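Serport Residence Services
Frequently Asked Questions: Desktop Drawer Units

Who may request a drawer unit?
Any resident with a current room agreement may request one tabletop drawer unit for use at the desk. Requests are accepted at the Serport office or by mail. Units are lent for the length of the agreement and remain the property of the residence.

How many units are available?
The residence holds 316 units. When all of them are on loan, names are placed on a waiting list in the order received.

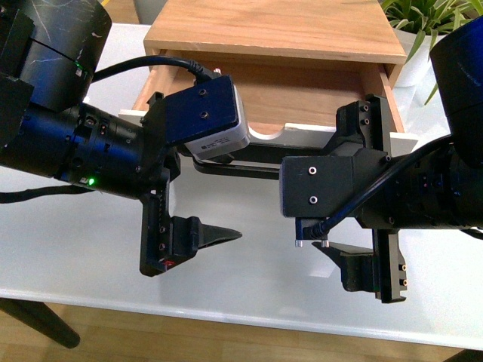
CARE AND PLACEMENT

Where should the unit stand?
Place the unit on a flat, level tabletop with clear space in front so that the drawers can open fully. Units with a light wooden finish should be kept away from radiators and direct sun. Do not stack one unit on another.

How should it be cleaned?
Wipe the outside with a soft, dry cloth. Marks may be removed with a slightly damp cloth, after which the surface should be dried at once. Bleach, polish and abrasive pads are not permitted.

What may be kept in the drawers?
Stationery, papers, chargers and small personal items are suitable. Food, liquids and candles may not be stored. Medicines should be kept in the locked cabinet provided in each room.

A drawer sticks. What should I do?
Empty the drawer and slide it in again without force. If it still sticks, report the fault to Tài Đồng at the Serport office, giving your room number. Please do not sand or oil the runners.

RETURNS

When must the unit be returned?
Units are due back on the last day of the room agreement. Residents leaving in June may return them to the Tagle Hall storeroom. All drawers must be emptied before return.

Page last reviewed 11 August 2019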